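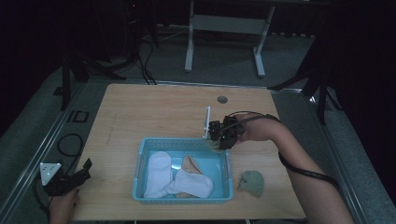
Open Day at Rukier: Frequently Asked Questions

When is it?
The first week of December. Doors open at 10 a.m. and the last group goes in at 4 p.m.

Where do I go?
The Clurby building, ground floor. Parking is behind the building on the Owino side.

Do I need a ticket?
Yes. Tickets are free, and there are 300 of them. Each booking covers up to 5 people.

What will I see?
The main demonstration is the sock table. A person works at a table with a black gripper in each hand, handling socks and a plastic basket. The grippers are wired, so please stay clear of the cables on the floor.

Why are people doing it by hand?
Each session is recorded and used to train our robot arms. The Plolgate project had 1,305 recordings at the end of last year and has 3,049 now.

Can I try the grippers?
Yes, in the afternoon. Turns last five minutes. You need to be 12 or older, and bare forearms or short sleeves work best. Sign up at the front desk when you arrive.

Will I be recorded if I try it?
Only if you sign the consent form. You can take a turn without signing.

Can I take pictures?
Yes, without flash. The demonstration room is kept dim.

Is the building wheelchair accessible?
Yes. There is no step at the entrance, and the demonstration room is carpeted.

Who do I contact about school groups?
Keegan Prendergast, through the contact form. Please allow two weeks for a reply.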